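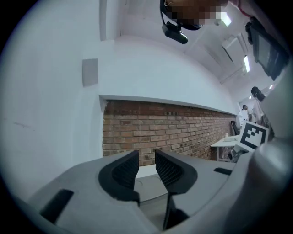 Station Maintenance Technician, Hand-Held Gripper Station

Posting number: 693
Department: Equipment Services, Lekura Station
Employer: Trinditine
Location: Clullia Building, ground floor
Status: Full time, non-exempt
Pay: $2,495 per two-week pay period
Openings: One
Reports to: Manager, Equipment Services
Applications accepted through: September 29, 2025

Position Summary

Trinditine seeks a Station Maintenance Technician to take charge of the daily condition of the Lekura Station. The station consists of a work table, a set of hand-held grippers with fiducial markers, head-worn and gripper-mounted cameras, the cabling that serves them, and the boards and small parts that operators handle on the table. Operators at the station perform short two-handed tasks, and the recordings are used to train robot arms at a separate site. The technician does not train the arms and is not responsible for the software that processes the recordings.

The position was previously shared between two departments. Beginning this fall it will be held by one person, who will keep the maintenance log, carry out routine adjustment, make repairs at the bench, and decide when a gripper is fit to return to use. The log held 3,516 entries at the close of August, and the technician will be expected to become familiar with the more recent ones during the first month.

Duties

The technician opens the station each working day before operators arrive. Opening includes a check of every gripper that is assigned for the day, a check of the camera mounts and lenses, and placement of the table items according to the layout sheet. A gripper that fails any part of the check is tagged and moved to the bench. Tagged equipment may be released only by the technician or by the Manager.

During sessions the technician remains on the floor or within call. Most requests from operators concern small matters: a finger that feels stiff, a marker that has come loose, a cable that is pulling on a headset. The technician corrects these on the spot where this can be done in a few minutes, and otherwise issues a spare.

After the last session the technician wipes down the grippers, returns batteries to the charging shelf, and writes up the day. Entries are to be brief and must give the equipment number, the fault as the operator reported it, the fault as found, and the work done. "Fixed" is not an acceptable entry.
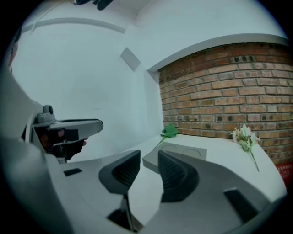 Finger and pad service takes up the largest part of bench time. The two fingers of each gripper must close evenly, and the ribbed pads must meet along their full inner edges when the trigger is pressed. The technician removes worn pads, cleans the seat, fits replacements from stock, and confirms the travel of the fingers with a feeler gauge before the gripper goes back to the floor. The last check is made at the table with both hands, one gripper in each, over the gray tray with the two shallow recesses. The technician picks up the test part, sets it in the left recess, moves it to the right recess, and repeats the transfer with the other hand. Any slip, scrape or late release is written in the log even if it cannot be made to occur again. The artificial sprigs kept on the tabletop serve the same check for light items. A stem must be lifted without being crushed, and a gripper that passes on the rigid part but marks the stem is adjusted again.

Marker and Camera Setup

Each gripper carries fiducial markers that allow its position to be worked out from the camera views. A marker that has shifted will spoil a full day of recordings, and the error is often not noticed until the files are reviewed. The technician is therefore required to:

Inspect every marker face for lifting edges, scratches, grease and glare at the start of the day.
Check that marker cubes are seated square on their mounts and that the fasteners are tight.
Replace printed faces only with faces from the same numbered sheet.
Place the large marker board at its assigned position and record its angle before a calibration run.
Repeat calibration after any repair that involves a camera mount, a marker mount or the gripper housing.
Clean lenses with the supplied cloth and fluid. Paper towels are not to be used.

The wide-angle cameras on the grippers show a great deal of the room, including the ceiling lights. The technician will learn to recognize flare, smears and condensation in the preview and to tell these from a lens that is out of focus. Training in the calibration procedure is provided by Trinditine and takes four working days.

Table Layout and Small Parts

Layout sheets are prepared by Tiwari Fixtures, the contractor that also cuts the recessed boards. The technician places the board and the loose items as the sheet directs and signs the sheet. Substitutions are not made without written approval. Spare boards are stored flat. A board with a chipped recess is withdrawn, since a part that sits high in a damaged recess will teach the wrong release height.
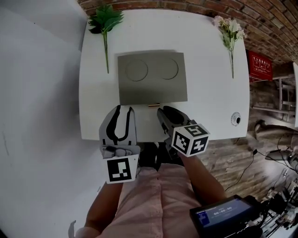 Lekura Station work table: recessed board at center, a gripper in each hand at the near edge.

The table must be kept clear of tools while operators are working. Cables on the floor are routed away from the operator's feet and chair, and the technician walks the full run at opening and again after the midday break. Anything left on the wood floor around the table is to be picked up before a session is allowed to start. The timer is reset to zero and its battery level noted before each session.

Stock

The technician keeps a count of pads, trigger springs, marker faces, mounting screws, lens cloths, gloves and head straps. Orders are placed through Equipment Services on the second and last Friday of the month. Orders placed outside that schedule need the Manager's signature. The technician also maintains one complete spare gripper for each hand in tested condition at all times, which includes a current calibration record for each.

Required Qualifications

High school diploma or equivalent.
Two years of paid experience in the upkeep or repair of small machines, cameras, medical devices, office equipment, instruments or similar items. Experience with robots is not required.
Ability to use hand tools, a torque driver, calipers and a multimeter.
Ability to solder a connector and to crimp a cable end cleanly.
Ability to write a clear, complete log entry in English.
Ability to lift 30 pounds and to stand for most of a shift.
Close vision, corrected if necessary, sufficient to inspect fine texture on dark rubber or plastic surfaces.

Preferred Qualifications

Prior work with printed markers, motion tracking or camera calibration.
Experience with 3D-printed parts, including the judgment to know when a cracked part should be reprinted and when it can be glued.
Working knowledge of a second language used on the floor. Some of the signs and supplier papers at the station are in Chinese, and translated copies are available for all of those that concern safety.

Schedule and Working Conditions

Regular hours are 7:30 a.m. to 4:00 p.m., Monday through Friday, with an unpaid half-hour meal period. Evening work is required during calibration weeks, which fall twice a year, and is paid at the overtime rate. The station is indoors and air-conditioned. Noise is low. The technician will at times appear in the camera views while sessions are under way. Faces are obscured before recordings leave the building, and the successful candidate will be asked to sign the standard recording consent form prior to the first day.

Closed shoes are required. Long hair and loose sleeves must be secured when the technician is working at the bench.

Probationary Period

The first six months are probationary. By the end of the second month the technician is expected to complete a full opening check without assistance. By the end of the fourth, the technician is expected to rebuild a gripper from parts and bring it through calibration at the first attempt. Progress is reviewed in writing at both points, and a copy of each review is given to the employee.

Benefits

Full-time employees of Trinditine receive medical and dental coverage from the first of the month following hire, 12 days of paid vacation in the first year, paid holidays, and a tool allowance paid each January. Parking at the Clullia Building is free of charge. Safety shoes are reimbursed once a year upon presentation of a receipt.

How to Apply

Applicants should submit a résumé and a letter of no more than one page. The letter should describe one repair that did not go well, what the applicant found to be the cause, and what was done next. Photographs of past work may be included but are not required. Applications should quote the posting number and be delivered to the Equipment Services office, Clullia Building, or sent through the Trinditine careers page.

Selected applicants will be invited to a two-part interview. The first part is a conversation with the Manager and a senior operator. The second is a paid bench exercise of three hours, in which the applicant receives a gripper with two faults, a set of tools and a blank log page. The log page is collected at the end and is considered together with the condition of the gripper.

Trinditine is an equal opportunity employer. Applicants who need an accommodation for any part of the interview or bench exercise should say so when the interview is scheduled.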